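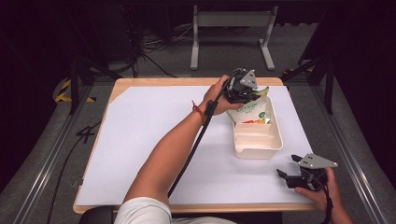

Teaching a Robot Without the Robot

Most robots that pick things up have one of two problems. Either they can do a single job very well and nothing else, or they can try many jobs and do most of them badly. A robot in a car factory belongs to the first group. It can place the same bolt in the same hole all day. Move the hole by the width of your thumb and the robot may miss it.

Researchers who want robots to work in kitchens, shops and storerooms have to deal with the second problem. Things in a kitchen do not stay where they were yesterday. They also change shape. This page explains one method for teaching a robot to handle them, and what one group found when they tested it.

Why a snack bag is difficult

A wooden block is easy for a robot. It has flat sides, it keeps its shape, and it weighs the same wherever you hold it. A computer can store the shape of the block and work out where the fingers should go.

A snack bag has no fixed shape. Squeeze one end and the other end swells. The air inside moves. The food inside slides to the bottom. Shiny printing reflects light, so the same bag can look different to a camera each time it is turned. If the fingers close too lightly, the bag slips. If they close too hard, the chips are crushed.

Your hand solves this without much thought. You feel the bag begin to slip and you press a little harder. You learned this when you were very small, by picking up a large number of things and dropping many of them. A robot needs a way to get the same kind of practice.

Learning from examples

One way to teach a robot is to write rules. A rule might say: move the fingers to the top edge of the bag, close them, lift. The trouble is that the rules never end. What if the top edge is folded under? What if the bag is lying in a tray, next to a wall that blocks one finger? Each new case needs a new rule.

Another way is to show the robot many examples and let a computer program find the pattern. This is called imitation learning. Imitation means copying. Each example is called a demonstration. In a demonstration, a person does the job once from start to finish, and the computer records what was done.

The program does not copy one demonstration exactly. It looks at all of them together and learns what people tend to do when the bag is in a certain place. After training, it can make a guess about a bag it has never seen.

The person holds the gripper

A gripper is the part of a robot that does the job of a hand. The kind used in this work has two fingers that open and close, a bit like kitchen tongs.

There are two common ways to record demonstrations. In the first, a person steers a real robot by remote control. This is slow. The robot is heavy and expensive, only one person can use it at a time, and it takes practice to steer well.

In the second, the robot arm is left out. The person takes a gripper in each hand and does the job directly at a table. The person's arms do the moving that a robot's arms would do later. It is faster, and a beginner can learn it in one morning.

It also keeps the demonstration honest in one important way. A human hand has five fingers, and a thumb that bends across the palm. If people were recorded using their bare hands, they would use tricks that a two-finger gripper cannot do. Someone holding a gripper has only the gripper's two fingers to work with. If the job is possible for the person, there is a fair chance it is possible for the machine.

In the photo, the right-hand gripper has hold of a snack bag and the left-hand gripper is open. A waiting hand still counts as part of the demonstration. The program has to learn when to keep a gripper out of the way as well as when to use it.

What gets recorded

For a computer, a demonstration is a long table of numbers. Many times each second, the system saves:

Where each gripper is in the room.
Which way each gripper is pointing.
How far open its fingers are.
What the cameras see at that moment.

Each set of numbers is matched to its camera pictures by time. The timing must be right. If the pictures run late, the program learns that the fingers should close before they reach the bag, and it will then grab at the air.

The Mullus study

Mullus is a research project that tests this method on soft packages. Gholamreza Jafarzadeh leads the recording work, and Lionel Dawber runs the tests on the robot. They wanted to answer one question: does it help more to record many demonstrations of the same setup, or fewer demonstrations of different setups?

The group recorded 1393 demonstrations in all. In each one, a person lifted a bag out of a tray and set it down on the table. Before training, Jafarzadeh's team watched every recording and took out the ones with mistakes in the data, such as a missing picture or a gripper position that jumped.

Then they trained 2 programs. Both were given the same number of demonstrations, so that neither had an advantage in size.

Program A learned from demonstrations in which the tray was always in the same place and the bag was always the same bag.

Program B learned from demonstrations in which the tray was moved and turned between tries, and the bag was swapped for others of different sizes.

For the test, Dawber's team ran each program on a robot with two arms. Each program got 100 tries. In every try the tray was put in a new position, chosen by a computer so that the people could not pick easy ones by accident. A try counted as a success only if the bag left the tray, stayed in the gripper, and was set down without falling.

What they found

Program A succeeded in 30 of its 100 tries. Most of its successes came when the tray happened to be near the place it had been in during training. When the tray was far from that place, the robot often reached for the old position and closed its fingers on nothing.

Program B succeeded in more than twice as many. It was slower than Program A, and it sometimes stopped above the tray for a moment before moving down. Its failures were of a different kind. It usually found the bag, but it took hold too close to a corner and the bag slid out.

The group also tried the test the other way, with the tray left in its old position. Here Program A did slightly better than Program B. This makes sense. A program that has practiced only one setup knows that setup well.

What the result does not show

A study answers the question it was built to answer. This one used one type of gripper and one kind of job. It does not tell us whether the same thing would happen with cups, shirts or bunches of grapes.

It also does not tell us how much variety is enough. The team suspects that there is a point after which changing more things stops helping, but they have not measured it. Recording is now under way for a second study, which will change one thing at a time: first only the position of the tray, then only the bag, then only the lighting.

The remaining weakness is touch. The recordings hold positions and pictures, and they do not hold a measurement of how hard the fingers press. A person can feel a corner start to slide. The robot in this study could only look.

Try it yourself

You need a pair of kitchen tongs, a small unopened bag of chips, a box lid to use as a tray, and a partner.

Put the bag in the lid. Lift it out with the tongs ten times without moving the lid. Now close your eyes while your partner moves and turns the lid. Open them and lift the bag again. Do this ten times as well.

Write down each drop, and also where on the bag the tongs were when it fell. Compare the two sets. Then trade places and see whether your partner's drops happen at the same part of the bag as yours.

Words used on this page

Demonstration: one recorded example of a job, done by a person.
Gripper: the part of a robot that takes hold of things.
Imitation learning: training a computer program with examples to copy.
Setup: how the objects are arranged before a try begins.
Try: one attempt at the job during a test.

Page last checked 22/03/2018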